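Council leader's chief press officer to leave Zenthorpe town hall in the autumn

September 10, 2020

Hermine Lüthi, who has run the press office at Zenthorpe Borough Council through two elections and one very long argument over the bus station, is to leave her post at the end of next month. The council confirmed the news in a short statement this morning, a few hours after it had begun to go round the building by the usual routes.

In a note to colleagues, Ms Lüthi said she had enjoyed "nearly all of it, and the parts I didn't enjoy I shall probably miss most". She thanked the switchboard, the planning officers who answered her calls late in the evening, and the councillors of every party who, she wrote, had always told her exactly what they thought of her press releases, often before they had finished reading them.

She has not said where she is going next. Friends of hers say that she has been talking about a rest since July, when the row over the Kedura Road depot was at its height and she was fielding calls from breakfast until well past supper, and that she would like to spend some time with her mother before taking on anything new.

Her departure comes at an awkward time for the leader's office. The deputy chief of staff went in the spring, the policy adviser followed soon after, and there has been a good deal of talk in the corridors about who is listened to and who is not. Members of the ruling group, speaking kindly but firmly on condition that their names be left out, described an office in which decisions were made late and explained even later. One long-serving councillor said that Ms Lüthi had often been sent out to defend a plan which had changed by the time she came back to her desk — and that she had done it with more good humour than most people could have managed.

The leader's office does not accept that picture. In its statement it said that people come and go in any busy workplace, that Ms Lüthi was leaving on the best of terms, and that she would be warmly welcomed back at any time, if only for the Christmas lunch.

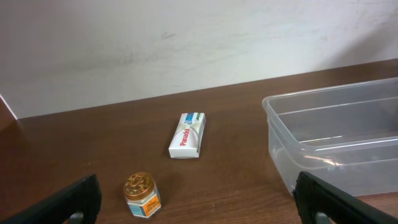
Will her leaving change anything about the vote on the depot? The date of the vote stays as it was, and the papers for it have already gone out to members, so the debate will go ahead while she is still in post.

That debate promises to be a lively one. The plan would move the borough's refuse lorries from Harkine Lane to the Kedura Road site, and would free the old yard for 78 new homes. A petition against the move, signed by 372 people living in the streets nearby, was handed in over the summer, and the residents who organised it have asked to speak before the vote is taken. Supporters of the plan say the homes are badly needed and that the old yard has been a nuisance to its neighbours for as long as anyone can remember, which, in fairness, the neighbours on Harkine Lane have been saying too.

Much of the bad feeling has been over how the news was given out rather than the plan itself. Letters explaining the proposal were meant to go to 700 households, but a good many people on the Hirose estate first heard of it from a poster at the bus stop, and were understandably put out. Ms Lüthi went to the estate's residents' meeting the following week, apologised on the council's behalf and stayed until the last question had been asked. Several of those who were there still speak of it warmly, even the ones who mean to turn up and shout at the vote.

Opposition members were generous about her this morning, though they could not resist a word or two about her employer. Their group said in a statement that she had been "unfailingly straight with us, including on days when we suspect she had been asked to be a little less so", and called on the leader to tell the full council how he intends to steady his office before the winter budget round begins.

The post will be advertised shortly. Until someone is found, the work will be shared among the three remaining press officers, and enquiries should go to the same telephone number as before. A collection is being made for a leaving present, and the envelope is at the front desk until the end of the month for anyone who would like to add to it or sign the card.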